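Planning and Budgeting for a Household Handling Robot
Workshop and Laundry Room Advice from the Lerkel Home Equipment Service

The following advice is intended for households, shared residences and small workshops that are considering the purchase or lease of a robot for light handling work such as moving laundry, sorting clothing and carrying small items between rooms. It covers the steps that should be completed before an order is placed. Persons who already own a machine may wish to begin with the section on running costs.

Decide on the task first

Write down the work the machine is expected to do, in one or two plain sentences. "Help around the house" is too broad to price. "Take clothing from a basket and place it in the washer" can be discussed with a supplier, shown in a demonstration and checked after delivery. List the items to be handled, the heaviest of them, the height at which each is picked up, and the height at which it is set down.

Soft goods deserve particular attention. A supplier who demonstrates only boxes and bottles has not shown how the machine handles a sweater. Ask to bring your own articles to the demonstration, and include at least one dark garment and one thin one.

Examine the arm and its fittings

Most of the purchase price lies in the arms and the parts fitted at the end of them. Ask for a written list of every part that may be removed, replaced or adjusted by the owner, together with the price of each. Covers, brackets, screws and end pieces should appear on this list under their own part numbers. A quotation that combines them as "accessories" should be returned for correction.

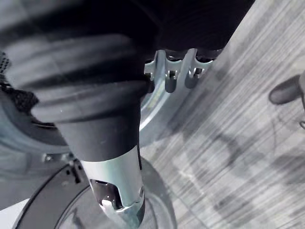 Flexible covers should be budgeted as wearing parts. The Service recommends that one spare be ordered with the machine, as a single cover shipped later often costs more in freight than in materials. Confirm whether the cover can be changed at home with hand tools or must be fitted by a technician. In the latter case, ask for the call-out charge in writing and enter it in the budget for the first year.

End fittings are a separate matter. Vodlow and Amolex, the two suppliers most often named in letters to the Service, use different mounting patterns, and a fitting bought for one will not seat properly on the other. Households intending to share fittings with a neighbor or a relative should settle on one pattern before either party buys.

Prepare the floor and the room

Measure the narrowest point along the route the machine will travel, including doorways with the door standing open. Record any change in floor covering, any raised threshold and any rug that is not fastened down. Send these measurements to the supplier and keep a copy with the quotation.

Hard floors should be swept before each period of use. Carpet should be vacuumed on the normal household schedule, and fringes or loose edges should be secured. Fixing a floor is usually far less expensive than purchasing a machine able to cope with a poor one, and the repair benefits everyone in the home.

Use the furniture you have

Buyers frequently spend money on special tables and stands before the machine has arrived. The Service advises against this. The first weeks of use will show which heights and positions are suitable, and ordinary furniture is sufficient for finding out. A basket should be placed where its contents can be reached from above, clear of walls and cabinet doors. In the arrangement shown, a plain tan chair holds a white vented basket with a teal garment and a black one in it, and no dedicated stand is needed for the purpose. Where a chair is used in this way, check that the basket sits level and is supported by the seat on all sides. Mark the position of the chair legs with removable tape once a satisfactory place has been found. 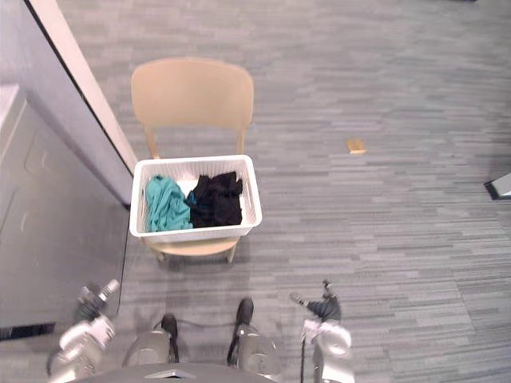
Small purchases of this kind should be held back until the end of the first month. Set aside a modest sum for them in the original budget so that no second approval is required. When the money is released, consider baskets first. The open slots in the sides of the white basket on the chair are a feature worth looking for, as they allow air to reach the clothing. Choose a basket whose rim is stiff enough to keep its shape when full, and buy all baskets in the same size so that the route and the resting place need to be set up only once.

Prepare the budget

A complete budget should contain the following entries:

Purchase or lease price, with delivery shown separately.
Installation and instruction for each adult in the household.
Spare cover and any spare end fittings.
Service visits in the first year.
Floor repairs and minor furnishings.
Insurance, if the household policy must be extended.
A reserve for repairs outside the warranty.

For the reserve, the Service suggests a starting figure of $320 for a leased machine. Owners of purchased machines should set aside a larger amount, to be agreed with the supplier after the warranty terms have been read in full.

Obtain at least two quotations. They should be based on the same written task and the same floor measurements. Where one quotation is much lower than the other, compare the parts lists line by line before drawing any conclusion about value. Differences are most often found in the delivery terms and in the number of service visits included.

Lease or purchase

A lease is generally preferable where the task is new to the household or where a move is expected. Leases offered under the Esteban plan run for 16 months and include up to two service visits. The plan does not cover damage to floors or furniture, and the lessee must return all fittings supplied with the machine. Photograph each fitting on the day of delivery and store the original packing in a dry place.

Purchase is suitable where the task is settled, the room will not change, and a person in the household is willing to carry out routine care. Before signing, confirm how long spare parts will remain available and whether the software can be kept in use if the owner does not renew a paid subscription.

Running costs and routine care

Keep a notebook near the charging point. Enter the date of each cleaning, each part replaced and each amount paid. Wipe the arms with a dry cloth and follow the manufacturer's manual before applying any cleaning product. Lint should be removed from the gripping surfaces after laundry work. Check accessible screws monthly and report a missing one to the supplier before the machine is used again.

Cables should be inspected for rubbing wherever they pass near a moving joint. Do not shorten, tie or reroute a cable without written instructions. Repairs made necessary by changes of this kind are commonly refused under warranty.

Review the notebook each June and compare the total with the original budget. If service costs have exceeded the reserve, request a meeting with the supplier before the next lease or service period begins.

Further assistance

Budget forms and blank floor measurement sheets may be requested from the Service by mail or collected at the front desk. Questions concerning quotations should be addressed to Estíbaliz Barroso, Equipment Planning, and should include a copy of the written task description and all quotations received.

Last revised November 24, 2023.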